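The last half hour
How one office floor learned to put itself away

By Maureen Haslam

At half past four on a Saturday the third floor at Gunside is quiet enough to hear the lift. The building stands on the ring road, between a tile showroom and a place that services vans, and the tenants on this floor do insurance paperwork six days a week. They don't have their own desks. They book one by number, use it, and leave it for whoever has the number next.

It is an ordinary way to run an office now, and it has brought back an ordinary job that many people had stopped doing, which is clearing up after themselves at the end of the day.

Lionel Catterall manages the floor for Lambert, the company that holds the lease. He came from hotels, where he spent 30 years, and he still talks about desks as if they were rooms. A desk is either let or ready. When he arrived, he says, most of them were neither. There were mugs, jumpers, half-used pads and phone chargers that had been there so long people had started to treat them as part of the building.

"People weren't dirty," he says. "They just left at five o'clock from wherever they happened to be. If you were in the middle of something, the middle of something is what you left."

His first attempt at a rule ran to two pages and was pinned up by the kitchen. Hardly anyone read it. The second was a short list and it has lasted. Clear the top. Deal with your paper. Empty the bin if it's full. Chair in.

The chair comes last. A chair left out in the aisle gets knocked, and the cleaners have to move it before they can run the vacuum along the row. Catterall asks people to use both hands and push from the back, because a chair shoved by one arm swings round and hits the next desk.
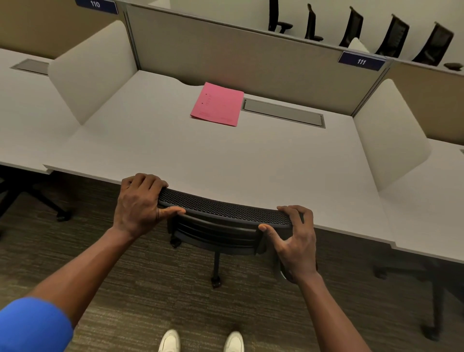

The desks were bought second-hand from a firm called Truvard that clears offices when leases end. They came with the low side panels already on, and Catterall says that was luck. He had looked at taller ones and thought they made people hoard. Behind a high screen you can build up quite a pile before anyone sees it.

The numbers were up on the partitions before Lambert moved in, and they have stayed. New starters ask where the first hundred desks are. There aren't any on this floor, and nobody has ever worked out why the numbering starts where it does. People get attached to them anyway. One woman in renewals has booked the same number since April and gets quite short with anyone who beats her to it.

Paper is the harder part. The firm has been moving its files on to screens for years, but people still print things to read them properly, and they still write on whatever is nearest. Coloured sheets cause the most trouble. Drekik, the stationery supplier, sent a mixed box by mistake one winter, and pink turned out to be popular for notes because you can find it again. It also gets left behind more than white does, perhaps because it looks as though someone must want it.

The rule on paper is that it goes home, goes in a file or goes in the bin. Anything with a customer's name on it goes to the locked cabinet by the lift and is collected from there. The rest can be torn up and dropped in the small bin under the desk. Tearing is not compulsory. Plenty of people do it all the same, and some seem to enjoy it.

There is a knack to it. Four or five sheets at once is as much as most hands can manage, and strips pack down better than squares. Throw them from standing height and half will miss, so the sensible thing is to bend down and push them in.

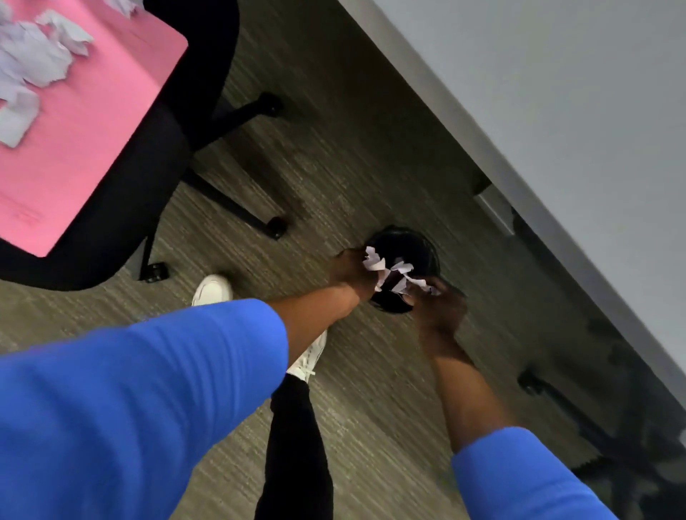

The bins themselves have been argued over. Head office wanted them taken out altogether and replaced with one large station at the end of each row. Catterall tried it for a month on one side of the floor. The large bins were tidy, but scraps began turning up in drawers and coat pockets and under keyboards. He put the small ones back. They are emptied into a sack every evening, and on a busy day it comes to roughly 40 litres for the whole floor.

I asked him how long the clearing up takes. He gives people the last half hour of a shift, and most need only a few minutes of it. The others use the time to finish a call or write down what they will want in the morning, and he doesn't mind that.

The lights in the far rows had gone off by the time we finished talking. Catterall went round once more on his way to the lift, as he does every evening, and straightened a chair.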